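Sorting and Collection: Changes for Peleck Buildings

The new collection contract with Balik starts in November. It covers household waste, mixed recycling and the separate organics stream for all buildings on the Peleck site. Most of the arrangements residents know from the Postuteck contract stay the same. The differences are set out in this item, along with the results of the spring audit, which several residents asked to see after the last meeting.

Collection points and times

Household waste will be collected from the lower yard, as now. The truck arrives at 6 a.m., which is earlier than under the old contract, so bags should be in the large containers the evening before. Bags left beside the containers are not picked up and will be charged to the building as a separate call-out.

Mixed recycling moves from the lower yard to the enclosure behind the Lozano entrance. The lids on the new containers have a restricted opening. Cardboard boxes have to be flattened before they will go through, and large boxes need to be cut down. Do not lift the lid by the side bar. It is locked between collections, and forcing it bends the hinge.

Organics stay where they are. The kitchen caddies supplied by Postuteck fit the new liners and do not need to be returned.

Audit results

The audit covered one full collection cycle. The contractor pulled the recycling load, weighed it and sorted it by hand. The load weighed 1,104 kilograms, of which 843 kilograms met the plant's acceptance standard. The balance was rejected and went to disposal at the general waste rate.

Rejected material fell into a few groups. The heaviest was food-soiled paper and board, mainly takeout boxes with grease soaked through the base. Next came bagged recycling. The plant does not open tied bags, so a bag of clean cans counts as contamination in full. Small flexible packaging made up little of the weight but caused the most stoppages, as film wraps around the shafts of the first screen and has to be cut off by hand. The line stopped 51 times during the test run, and most of the stops were logged as film or straps.

Items that cause questions

Plastic tubes from creams and cleansers go in household waste. The plant's optical sorter does detect some of them, but residue inside the tube lowers the grade of the bale, and a recycling symbol on a tube identifies the resin only. It does not mean the local plant accepts the item. If the cap comes off, it also goes in household waste, as loose caps fall through the screen.

Paper cups go in household waste. The board is bonded to a thin plastic lining which the pulping process used by our plant cannot separate in the time available. Nesting cups before disposal saves space in the bag and has no effect on sorting.

Snack wrappers, sachets and other foil or film packets go in household waste, whether or not they are clean.

Fabric goes in neither stream. Usable textiles can be left in the bank at the Lozano entrance, dry and in a closed bag. Torn or stained fabric goes in household waste.
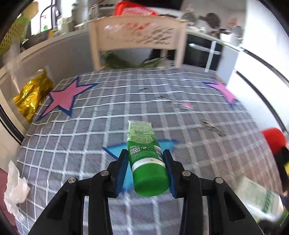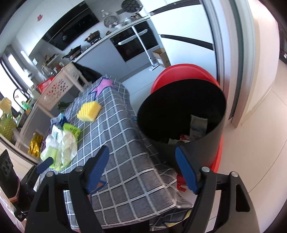
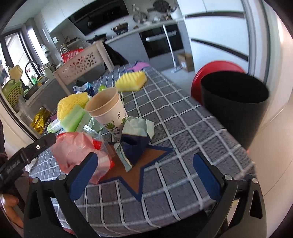 Glass continues to go to the bottle bank by color. Metal lids should be removed and put in mixed recycling. Drinking glasses, oven dishes and window glass melt at a different temperature from bottle glass and must be kept out of the bank. Wrap broken pieces in newspaper and put them in household waste.

Charges

The rate for rejected loads is set per collection, and any load over the contamination limit is charged in full at the general waste rate. The charge is divided between buildings by floor area, as no container is assigned to a single building. A second audit will be carried out once the Balik contract has been running for 6 months, using the same method so that the two sets of figures can be compared.

Questions about access to the enclosure, replacement caddies or bulky items should go to Diarmuid Coughlan at the site office. Requests for bulky collection need the item's dimensions and the floor it is coming from.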